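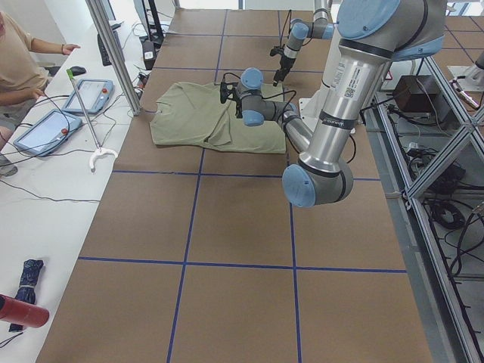

**Clesonine Textile Handling Station, Waltport**
**Report of the Standing Review on Rule 14**

1. The review was convened at the request of Flora Skinner, head of the station, to decide whether Rule 14 of the station's working rules should be kept, altered or struck out. The rule reads in full: "No person shall reach across the tape while either arm is live, whatever the state of the garment."

2. The members were Alasdair MacBrayne, Ülle Pärn and Torquil Cruickshank. Mr Cruickshank took the notes. Aivar Dambrauskienė, the operator on the day shift, was heard as a witness and was told that she might bring a friend. She did not bring one.

3. The facts were not in dispute. In December the operator had been running the folding task on short-sleeved shirts. A shirt was laid down badly, with part of it doubled under, and both arms were working on it. The operator put her left hand across the tape and drew the cloth straight. The arms were live. She withdrew her hand, the task ran on, and the fold was recorded as good.

4. The operator reported herself. Her entry in the station book reads: "Reached in. Should not have. Fold good."

5. Ms Pärn asked the witness why she had reached in. The witness replied that the shirt had looked uncomfortable. Ms Pärn asked whether she wished that answer to stand. The witness said that she did.

6. Mr MacBrayne observed that a pendant with a stop button is kept within the operator's reach for each arm, and that pressing it would have cost the station very little time. The witness agreed. She said that a stop ended the run, that a run once ended was marked as failed, and that the arms had been doing well that morning. She had not wanted it put down against them.

7. Mr MacBrayne asked whether she believed the arms would mind. The witness said no. She said that she would mind.

8. The review then considered the book itself. It holds 397 entries made under the present rules, of which 26 concern Rule 14. Ms Pärn read all of these aloud, and it took most of the afternoon. In nearly every case the person had reached in to help. One had flattened a sleeve. One had picked off a thread. One, whose name the review has agreed to leave out, had patted the cloth when the fold was finished, and had written "no reason" in the column for reasons.

9. Mr Cruickshank proposed that the rule be made stricter and that a second signature be asked for each morning. Ms Pärn was against this. She said that the people in the book had all known the rule, and several had quoted it correctly in the same line in which they admitted breaking it. A second signature would give them something further to quote.

10. Evidence was read from the sister station at Ullow, where a long-handled grabber is issued to every operator for picking up dropped items. Ullow had been asked whether the tool might be used to straighten cloth during a run. Its answer was that the tool was used for everything except that, and had once been used to open a window.

11. The review adjourned so that members might stand at the table for one hour each while the task was run. Mr MacBrayne went first and kept his hands behind his back. Ms Pärn kept hers in her pockets. Mr Cruickshank, on his return, asked that the following be entered in the notes in his own words: "On the third shirt the collar was turned in. I found that I had taken a step forward. I withdraw my proposal."

12. The review finds as follows.

(a) Rule 14 is sound and shall be kept as written.

(b) The stop shall remain the only permitted answer to a badly laid garment.

(c) A run stopped by an operator on account of the garment shall no longer be marked as failed. It shall be marked "set down again", and shall not be counted against the arms or against any person.

(d) The column for reasons shall be kept, and made wider.

13. No penalty is advised in the case of the operator. She was asked whether she had anything to add. She asked whether the December run could be marked again under the new heading. The review explained that it could not, as she had not pressed the stop.

14. She said that she understood, and asked to go back to the table, where a shirt was waiting.

Signed for the review,
Torquil Cruickshank
22/05/2023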